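Ticket 3655: Red-tipped rods, scoop tray and upright tube
Posted Wednesday by Felicidad Belmonte
Print this page | E-mail this ticket

Status: open, but getting there!

Okay, big progress on the Komwood bench kit, so I'm putting it all in one place. Three parts are on this ticket: the red-tipped rod, the cream scoop tray and the tall tube with its little holder. 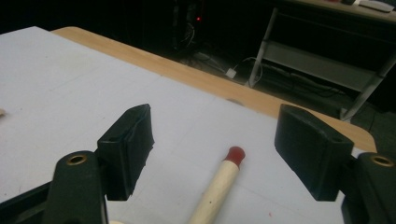
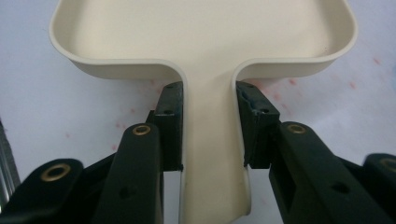
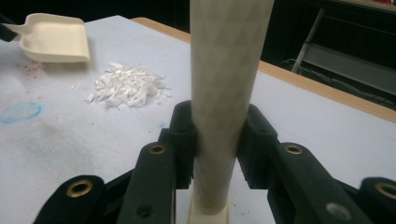
9:15. Started with the tube, which had been leaning in its holder all last week. I pulled it, wiped out the holder and found a crumb of dried glue down in the bottom. Scraped that off, put the tube back and it stood straight! I was so pleased I did it again with the spare from the Radton box (same result).

9:50. Rods. The complaint was that the red rubs off on the board if you drag the tip. I can get it to happen with the older batch, 1150, every single time. Batch 1000 left no mark at all, even when I leaned on it. So I'd love to know what changed between the two, and if anyone at Dizon kept the paint notes, please send them my way.

10:30. Scoop tray. The note said it rocks on a flat surface. Mine does too, a tiny bit, and mostly when the handle end is pressed. Left it under a couple of heavy catalogs over lunch and it's better, though I can still feel it. I want to try a full night before we ask for a new one. It's a lovely tray otherwise, really comfy to hold.

Still to do:
- check the other 8 holders for glue
- pull batch 1150 off the shelf until we hear back
- tray again tomorrow morning

Update, 3:40. Holders checked, two had glue in them and both are clean now. The Trernent people want to borrow the tube when we're finished, and I said yes as long as the holder goes with it.

2 comments | 5 shares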